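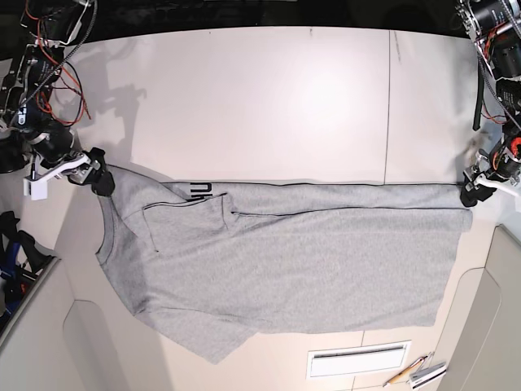 Folding standard for the Trirklow shirt drive. The group went over how donated tops should be laid out before folding. Last month's bags came back from Grilla with collars crushed and sleeves tucked three different ways. It was agreed that shirts go flat on the white tabletop, neckline to the left and hem to the right, as with the gray short-sleeved one, and that lengthwise creases get smoothed by hand before the first fold. Current stock stands at 408 tops, sorted by size but not by color.

Storage. The Mendes shelves are full. Two more bins are needed before January - Histar has quoted for them under order 3029. Approved.

Light blue and gray knits will be kept in one stack for now.

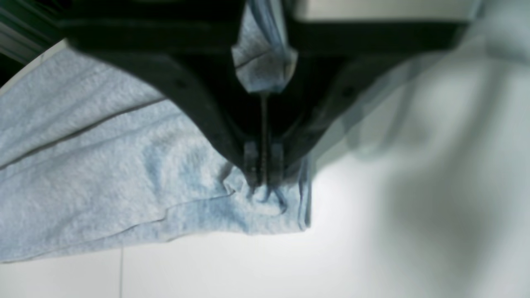 Sheyla Rivadeneyra asked whether heathered knits should be folded in thirds or in half, and said that thirds fit the bins better but take longer to teach. Thirds agreed, to be looked at again after the next pickup.

Meeting closed at 4:40 p.m.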